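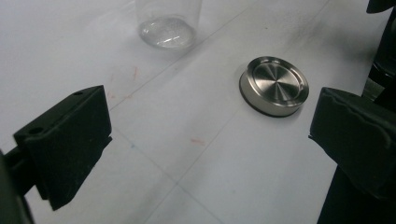 White sheet down on the bench, Monday, first thing.

Jar and lid day. I had been putting this off since August, and I'm glad I finally cleared a morning for it, because the Bultora jars have been piling up on the shelf with their lids in a separate box and I could never remember which lids had been checked. So: one jar, one lid, plenty of elbow room, and a big mug of coffee on the other bench where it can't do any harm.

The question from the Virkham order is still whether the lids seat squarely or ride up on one side. We have 227 jars and only 106 lids that I'd trust, so I would love to know before we ask Tritska for more. I started with the lid upside down to get a good look at the metal (what a lovely spun finish these have, I do like them).

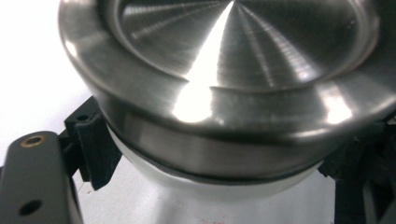

Jatoi thinks I'm fussing over the wrong part, and that a lid rocking on a flat bench tells you more than any amount of peering at the rim, so would I please try that first. Fair enough! I'll do six that way and six my way and write both down side by side, and then we can argue about it properly over lunch.

A note for whoever picks this up next: keep the jars empty for now. I know it's tempting to put rice in them, but I want the plain glass weights on the sheet before anything goes inside. Give each pair 30 seconds to settle on the scale, too, it drifts a bit.
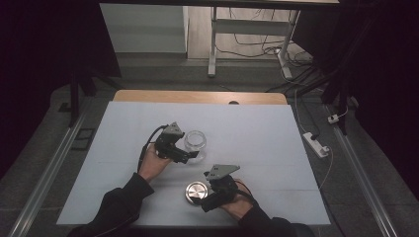

Jar standing, lid flat on the board beside it.

Still to do: wipe down the rest of the lids, find the marker, relabel the box.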